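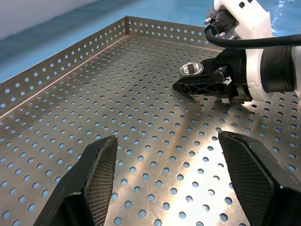

Trakside trays, README

Notes and pictures on the perforated steel trays we use for sorting small parts. Started by Elmarie Fourie, tray pages now kept by Ayanda Ngubane. Last tidy up: July.

What's in here

trays/ one folder per tray, pictures plus a short text file
wear.csv scratches, dents, bent lips
layout.txt which tray goes on which shelf
old/ don't use, kept for the numbering

The trays

Stainless, flat floor, round holes in offset rows. Side walls are perforated too. Top edge folded over. Light scuffs on the floor are normal, don't log them. Log anything you can feel with a fingernail.

Blue surface underneath shows thru the holes. Handy for spotting a blocked hole, so keep the blue when you add pictures.

Glare: bare steel goes nearly white under the bench lights. Don't try to judge scratches inside the bright patch, turn the tray and look agian.

wear.csv columns

tray_id: 4 characters, stamped number first
area: floor, wall, lip, corner
grade: 0 to 3
note: free text, keep it short
by: initials. Two Ayandas here so use AyN for Ngcobo and AyU for Ngubane

Known problems

Tray 32 is in there twice. Use the second row.
Grades before the July tidy were done by eye with no guide, treat as loose.
Corner notes missing for most of the older trays. Nosipho has a paper list, not typed up yet.
layout.txt still has the old shelf names

Cleaning

Warm water, soft brush, dry upright. No steel wool!!

Fixes and additions to Ayanda Ngubane.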